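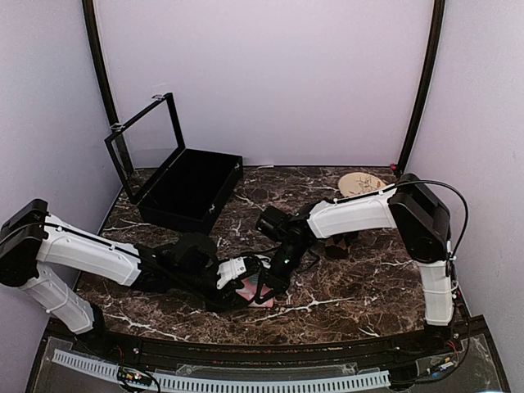 Saving It for Best

5 Jul 2023

My aunt Frida Juhl owned a tablecloth that I saw once. It lived in a closet in Pumcombe, folded in tissue paper, and it was being saved for best. Best was understood to be some kind of visit. In my childhood I assumed royalty, or at least a dentist. The one time it came out, a cousin put a gravy boat down on it and the whole table went quiet, and for the rest of the meal we ate like people defusing something.

She gave it to me in June when she moved to the smaller apartment. I have put it in a closet.

I've been thinking about this more than a tablecloth deserves. I went through the house last week with a notepad, looking for everything I own that I am not using on purpose, and the notepad was a mistake, as it made the thing official. There is a fountain pen, never inked. There is a bottle of olive oil that was a wedding present and is now, I would guess, mostly a decoration. There's a candle from Vistedura that smells wonderful through its lid. There are the good towels, which guests don't use either, because guests take one look at them and dry their hands on their pants.

The worst offender

The boots. I bought them from Egilsson in a sale that was still $400 after the sale part, and I told myself they would last 18 years if I looked after them. I have looked after them so well that they have been outside twice. Both times I checked the sky first and then walked around puddles like a cat. Meanwhile I wear the bad boots every day. They let water in at the left toe and I am very fond of them.

Nosipho Kekana, who has the desk across from mine and has heard all of this, asked what the weather would have to be doing for me to put the good boots on. I said dry, cool, a bit of sun, no mud. She pointed out that I was describing sandals weather with a jacket. Then she went back to her lunch, which she was eating off a proper china plate that she brings from home and washes in the office sink. She has broken a couple over the years. She buys more at the thrift store. I'd always thought of it as showing off and now I think it might be the sanest thing in the building.

What my grandmother did

My grandmother went the other way entirely. She wore her pearls to feed the chickens. She used the silver teapot for watering the geraniums when the can went missing, and when the can came back she didn't bother switching. Frida, who is her daughter, found all this hard to bear, and I suspect the tablecloth was some sort of answer to it. You grow up with a dented teapot and you swear your own things will be perfect. Then your nephew inherits one perfect thing and is scared of it.

I can't quite join my grandmother's side. The teapot really was ruined. I have it too (I seem to be where objects go to retire) and it pours in every direction except forward. There is a case for taking care of things. I just can't find the line between taking care of something and keeping it under arrest.

So, some rules

I've set myself a few, and will report back, or more likely won't.

The olive oil gets opened this week. If it has gone off, it goes down in history as the most expensive thing I have ever poured in the trash.

The towels go on the rail and the old ones become rags. The old ones have been rags for a while and only needed to be told.

The pen gets ink. I have nothing to write, but there's always a grocery list, and I see no reason why eggs shouldn't look distinguished.

The candle, I'm less sure. It's from a trip I liked and I've got it into my head that when it's gone the trip is over. The trip ended in 2000. I may need another month on the candle.

As for the boots, I wore them to the post office this morning. It rained on the way back, fairly hard, and I stood in a doorway for a few minutes feeling sorry for them, then got cold and walked home in it. They're stuffed with newspaper by the back door now and they look a little worse, and my socks were dry, for once.

Frida is coming to dinner at the end of the month. I've told her the tablecloth will be on the table. She has asked what we're having, and whether it involves gravy.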